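落叶不必扫得那么干净

2019年11月19日

斯特雷贝尔河（Strebel）从格伦多德维尔（Grendodville）老城的北边绕过去，河不宽，夏天水浅的时候能看见河底的石头。沿河有一条步道，步道两侧种的是椴树、鹅耳枥和几棵年纪很大的欧洲七叶树。我在这一带住了很多年，上班走这条路，后来不上班了，还是走这条路。

每年叶子落到一半的时候，吹叶机就来了。先是一两台，早上从桥头那边开始响，把步道上的叶子往草地上吹，再把草地上的叶子往坡下吹，吹成长长的一堆，等吸叶车开过来收走。第二天树上又落下一层，机器再来一遍。到叶子落光为止，同一段路大概要吹好几轮。最后一轮吹完，步道两边露出来的是光秃秃的土，颜色发灰，踩上去很硬。

我想说的意见很简单：路面上的叶子应该扫，树底下的叶子应该留。这两件事现在被当成一件事来办，办得既费钱，对树也没有好处。

先说现在是怎么办的。市里把绿地养护包给了费尔孔公司（Ferkon），合同是公开的，谁都可以去市政厅的窗口借来看。我借来看过。合同里关于落叶的部分只有半页，核心是一句话：养护范围内的落叶应“清除完毕，不留残余”。养护范围包括步道、广场、儿童游戏场、草坪，也包括灌木丛和成片的树林下面。写合同的人没有区分这些地方，干活的人自然也不去区分。合同附表里写着，去年秋冬两季从市内绿地运出的落叶是2,282吨，全部运到城外的堆肥场。堆肥场把叶子堆成肥，春天再由市里买一部分回来，铺在花坛和新种的树底下。

我把附表前后看了两遍，确认自己没有看错。秋天花钱把叶子从树底下拿走，春天花钱把叶子变成的东西放回树底下。中间多出来的是两趟卡车、一笔处理费和一笔采购费。

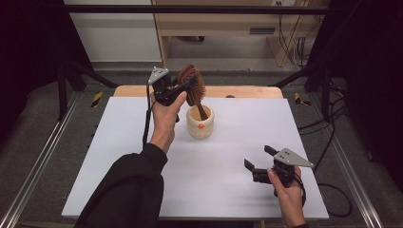
杯子与木柄圆梳

有人会说，叶子放在地上是脏东西，堆成肥才有用。这个说法没有道理。树林里没有人扫叶子，叶子照样变成土，而且变得很好。一层叶子落在地上，最先来的是真菌，菌丝把叶片之间连起来，翻开湿叶子能看到白色的细线，就是它们。然后是跳虫、马陆、鼠妇和各种螨虫，把叶子咬碎。蚯蚓在夜里上来，把碎叶拖进洞里。椴树和鹅耳枥的叶子分解得快，到第二年夏天基本看不见了；栎树和山毛榉的叶子慢，要两三年。慢也有慢的好处，旧叶子还没有完，新叶子又盖上来，地面一年四季都有东西遮着。

有东西遮着的土和没有东西遮着的土，区别很大。裸土在冬天的雨里会被打实，表面结一层壳，水渗不下去，顺着坡流走。到了夏天，裸土干得快，裂得也快。前两年夏天旱得厉害，沿河的椴树到了八月就开始掉叶子，树冠上半部稀疏了不少。市里派水车来浇，一次浇一圈，水大部分顺着硬地流到步道上，又流进了雨水口。我站在旁边看过一次，浇水的工人自己也知道浇不进去，他把水管放小了一些，在每棵树前面多站一会儿。

如果那几年的落叶留在树下，情况会不会完全不同，我不敢说。树的毛病很少只有一个原因，步道那边的根系还被压在铺装下面，这也是一个问题。但是有一层叶子，土里的水能多留几天，这是种过菜的人都懂的道理。我们在自己的园子里给土豆和草莓盖草，转过身来却让市里把树下的覆盖物一车一车拉走。

再说动物。刺猬要在叶子堆里过冬，这一点大家都知道，小学里也教。少有人提到的是那些不那么讨人喜欢的东西：在落叶底下过冬的步甲、瓢虫、蜘蛛，蛾子的蛹，还有不少蝴蝶的幼虫。乌鸫冬天翻叶子找吃的，翻得很响，我常常先听见声音再看见鸟。沿河步道的乌鸫现在都挤在教堂后面那一小块荒地上，那里归教会管，不在养护范围之内，叶子没有人收。隔一条路，草地整整齐齐，一只鸟也没有。

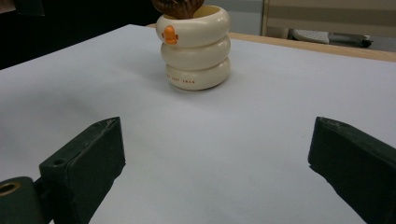 吹叶机本身也值得单独说几句。耙子把叶子拢走，碎的、湿的、贴在地上的那一层往往还留着。吹叶机不一样，风口对着地面，叶子、碎屑、表层的细土、土里的小虫一起飞起来。吸叶车更彻底，叶子吸进去的时候要过一道粉碎刀，里面有什么就打碎什么。噪音是另外一回事，已经有很多人抱怨过，我也不喜欢，不过我觉得噪音是比较小的问题。换成电动的机器以后，噪音小了，土照样被吹走。市议会去年讨论过把燃油吹叶机全部换成电动的，讨论了很长时间，讨论里没有一个人问过，灌木丛底下到底要不要吹。

我去找了费尔孔公司的格特·富里（Gert Fourie）。他管沿河这一片的班组，在这一行干了大半辈子，最早的时候用的是竹耙子和手推车。我本来以为他会替公司说话，他没有。他说灌木底下的叶子最难弄，枝条挡着，机器伸不进去，工人要弯着腰用手掏，掏出来的一半是叶子一半是土，还有垃圾。一个班组的时间，有很大一部分花在这种地方。他说如果合同上写明灌木和树林下面不用清，他的人可以早点去把台阶和坡道扫干净，那里才是真正会摔人的地方。

“我们按纸上写的干，”他说，“纸上怎么写，验收的人就怎么看。留一堆在那里，要扣钱的。”

这句话把事情说得很清楚。工人没有错，公司也谈不上有错，他们干的是合同要求的活。要改的是那半页纸。

反对留叶子的理由，我尽量一条一条地认真对待，因为其中有些是对的。

第一条是滑。湿叶子在石板和沥青上很滑，老人摔一跤可能就是一个髋骨。我自己前年在桥头的台阶上滑过一次，手撑在栏杆上，没有摔下去。路面、台阶、坡道、公共汽车站和自行车道上的叶子必须及时清，比现在还要及时。我的主张和这一条没有冲突。把路上的叶子推到旁边的树下，路就干净了，不需要再装车。

第二条是堵。雨水口被叶子盖住，一场大雨路面就积水。这也是对的。雨水口周围的叶子应当清掉，而且应当在下雨之前清。现在的做法是按片区轮流来，轮到哪里是哪里，和天气没有什么关系。十月底那场雨，河边低处的路口积了水，那个路口的雨水口盖满了叶子，班组当时正在山坡上的树林里吹叶子。这是排班的问题。把树林从清扫范围里拿出去，人手就出来了。

第三条是草坪。厚厚一层叶子压在草上，几个星期不动，草会发黄，春天出现一块一块的秃斑。踢球的草坪和晒太阳的大草坪，叶子还是要收。薄薄一层的话，用割草机走一遍打碎了留在原地就可以，草长得只会更好。树冠正下方的草本来就长不好，年年补种，年年稀稀拉拉，我看不如干脆承认那里不适合长草，把它交给叶子。

第四条是病虫害，这一条要仔细一点。七叶树的叶子有潜叶蛾，蛹就在落叶里过冬，叶子留在树下，第二年虫子更多，夏天树叶提前变褐。所以七叶树的叶子应该收走，送去堆肥场高温处理，这没有争议。沿河的七叶树一共没有几棵，位置都很清楚，单独收它们不难。得了黑斑病的月季下面也应该收。但是不能拿七叶树当理由，把椴树、鹅耳枥、槭树底下也扫得一干二净。

第五条是垃圾。叶子里会藏垃圾，瓶子、纸杯、烟头，还有针头。儿童游戏场附近应当照旧清理，我同意。别的地方，垃圾要捡，捡垃圾和运叶子可以分开做。

第六条其实大家很少明说，但是我认为它最有分量：看上去不整齐。市民打电话到市政厅，说某处的叶子好久没有人管了，接电话的人记下来，转给养护科，养护科转给公司。几乎没有人打电话说某处的叶子被扫得太干净。所以每年秋天，电话都在把事情往一个方向推。我不怪打电话的人，他们交了税，看见一个地方好像没有人管，觉得应该有人来管。要改变这一点，市里得把话说在前面，告诉大家这一片是特意留的，留到什么时候，为什么留。一块小牌子就够了，不需要搞宣传周。

往上游走，山谷里有个叫斯基斯蒂茨（Skistitz）的村镇，那里已经这么做了几年。他们的起因谈不上有什么理想，是没有钱。镇上只有一辆小卡车，车坏了，修车的钱要等下一年的预算，于是那个秋天他们只扫了路，树林和公园边上的灌木都没有动。第二年春天没有人抱怨，车修好以后，他们也没有再恢复原来的做法。

斯文娅·施尼德（Svenja Schnyder）在斯基斯蒂茨的中学教生物，她带着学生在公园里留了叶子的地块和收了叶子的地块之间做过比较。方法是学校里能做到的方法，挖一小块土，过筛，把看到的东西分类记下来，再往地上压一个没有底的铁罐，倒一定量的水，看多久渗完。留叶子的地块，水倒下去，22秒渗完；收叶子的地块，等了6分钟，罐子里还有水。她自己提醒我，这只是一个公园里的两块地，铁罐压得深一点浅一点，结果都会变，不能当成论文来引用。我照她的意思写在这里。不过我也去那两块地上站了站，用手指就能感觉到区别，一边能插进去，一边插不进去。

她还说了一件我没有想到的事。学生们一开始最感兴趣的是找刺猬，刺猬一直没有找到，后来他们对鼠妇产生了兴趣，有个学生把附近能找到的几种都画了下来，画贴在教室后面的墙上。我去看了，画得很细，腿都画全了。

斯基斯蒂茨是小地方，格伦多德维尔比它大得多，人也杂，不能照搬。这一点我承认。城里的步道人多，狗多，自行车也多，有些绿地窄得只剩一条，叶子推到旁边，一阵风又回到路上。在这种地方，可以在树下围一圈低矮的枝条栅栏，用修剪下来的树枝编就行，不必买材料。风大的路口实在留不住，那就收走。规矩要允许班组长自己判断，格特·富里这样的人，哪里留得住哪里留不住，他看一眼就知道。

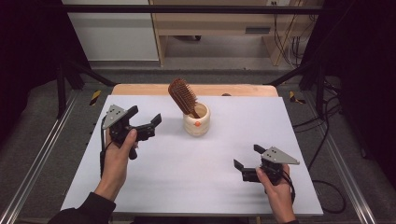
钱的问题，我只能算一个大概的方向。合同附表把落叶清运按绿地类型分开列了面积，没有按类型分开列费用，所以灌木丛和树林到底花了多少，外人算不出来。我给养护科写过信，问能不能把费用拆开，回信说现行合同是总价合同，没有这项数据。能看到的是，树林和灌木的面积占到清扫总面积的将近60%。这一部分又是最费工的，这是格特·富里告诉我的，跟我看到的情形也对得上。哪怕只把其中一半拿出来，省下的工时也相当可观。

省下来的钱怎么用，我有一个私心。沿河的椴树里有几棵已经不行了，明后年恐怕要砍，补种的树苗头几年最缺人照看。补种以后浇水不及时，树苗死掉，再补种，再死掉，车站前面那一排已经是第三回了。少运一些叶子，多浇几次水，对这座城市的树来说是划算的。当然议会有议会的想法，钱省下来也可能拿去修停车场，那我也没有办法。

有朋友跟我说，这种事情太小了，现在要操心的是河谷里那条新路，是北边的工业用地，叶子扫不扫有什么要紧。我也反对那条新路，签过名，开会也去了。可是那条路修不修，要拖好多年，中间隔着州里和法院，我们能做的有限。落叶这件事，市里自己就能决定，改半页合同，下一个秋天就能见效，不需要谁批准。我看不出为什么要等大事办完了再办小事。

现行合同明年到期，新的招标文件正在起草。这是改的时机，错过了又要等上好几年。我希望新的合同里至少写清楚几点。

步道、台阶、坡道、车站和雨水口的落叶，按天气和落叶量安排，下雨之前优先清理，不再按固定的片区轮换。

灌木丛和成片树林下面的落叶原地保留，路面上清下来的干净叶子可以就近归到树下，厚度由班组长掌握，不要堆到树干上，堆到树干上会捂坏树皮。

七叶树的落叶单独收集，单独运走。

草坪上的薄层落叶打碎留用，厚的才收。

灌木丛里不使用吹叶机和吸叶机。已经成形的叶堆，入冬以后到开春之前不再翻动，里面可能有东西在睡觉。

验收的时候按以上各条来看，留了该留的叶子不扣钱。最后这一条看上去像是废话，没有它，前面几条都落实不了。

养护科上个月办了一次说明会，我去了，来的人不多。科里的人态度很好，说“生态方面的建议会予以考虑”。我问能不能先在教堂到木桥这一段试一年，他们说要研究一下与现行合同的关系。我理解他们的难处，合同没有到期，单独改一段，公司可能要求重新谈价。但试一段路的叶子不收，公司的活只会减少，谈起来不应该太难。我把这个意思也写成了信，现在还没有收到回信。

我自己的院子很小，一棵苹果树，一棵榛子，围墙边上一溜醋栗。叶子我从小路上扫到榛子底下，用几根剪下来的枝条压住，到春天就薄了。邻居起初问过我是不是身体不好，要不要他儿子过来帮忙收拾。我跟他解释了一遍，他听完没有说什么。今年他把他家枫树的叶子留了一半在篱笆边，另外一半还是装了袋，放在路口等车。

今天早上步道上又在吹。椴树的叶子差不多落完了，鹅耳枥还挂着一些，照往年的样子，机器还要再来两趟。七叶树底下已经收干净了，那是应该收的。教堂后面的荒地上，乌鸫还在翻叶子，离桥头很远就能听见，吹叶机停下来换电池的时候听得更清楚。

新的招标文件公示以后，市民可以在期限之内提交书面意见，交到市政厅一楼的窗口，也可以邮寄。我会去交一份，内容和上面写的差不多。同意的人也请写几句，不用写长，写明是哪一段路、哪一片树就行。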